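Keeping Magazines and Trade Papers at Home

Household Information Sheet 11
Surum Periodicals Library, Braltent

The library receives regular requests for advice on keeping magazines, trade papers and programmes in an ordinary house. The following notes are intended for households with a modest collection and no special equipment.

Choosing a place

Magazines should be kept in a room that people live in. Sheds, garages, roof spaces and cupboards against an outside wall are unsuitable. A shelf in a hallway or bedroom is usually satisfactory, provided it is out of direct sun and at least a hand's width above the floor. Newsprint will yellow in a bright room within a single summer, and coloured covers fade soon afterwards.

Shelves above a heater or behind a refrigerator should be avoided.

Before storing

Wash and dry the hands. Cotton gloves are not recommended for magazines, as they catch on torn edges.

Remove paper clips, rubber bands, sticky notes and loose advertising cards. Staples in the spine should be left alone unless they have rusted. A rusted staple may be lifted with a thin blunt blade, working from the centre pages, and the sheets held together afterwards with a loop of plain cotton thread.

Surface dust is removed with a soft, wide brush, moving outwards from the spine. Do not use a damp cloth on glossy paper. The coating softens and the pages will bond to one another as they dry.

Sticky tape should never be used on a tear. Small tears are best left as they are and the issue placed in its own folder.

Boxing and stacking

Glossy titles are heavy. A carton that held 90 issues of the former Murín weekly could not be lifted safely by one person, and the library now asks donors to use small boxes only. Large newspapers are stored flat. Standard magazines may stand upright if the box is full enough to hold them straight; a folded piece of clean card will take up any gap.

Where issues are stacked flat, turn every second bundle so that the spines alternate. Keep stacks low enough that the bottom copy can be drawn out without force.

Labelling

Write on the box in pencil, giving the title, the first and last issue, and any issue missing from the run. Titles that changed name or were merged into another should be boxed under the name printed on the cover, with a note of the later name. Readers of Iline will recall that it absorbed a second title after issue 499 and carried both names from issue 500.
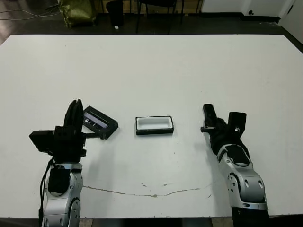
Magazines that were issued with a recording should be separated from it for storage, and both parts marked with the same title and issue number. A cassette left inside the pages will dent the paper on either side. Where the shell has a clear window, as on the black cassette shown, the reels and tape can be looked over without opening anything. Store each cassette in a case, standing on its edge, well away from loudspeakers and motors. Enquiries may be made at the Braltent reading room on Tuesday afternoons.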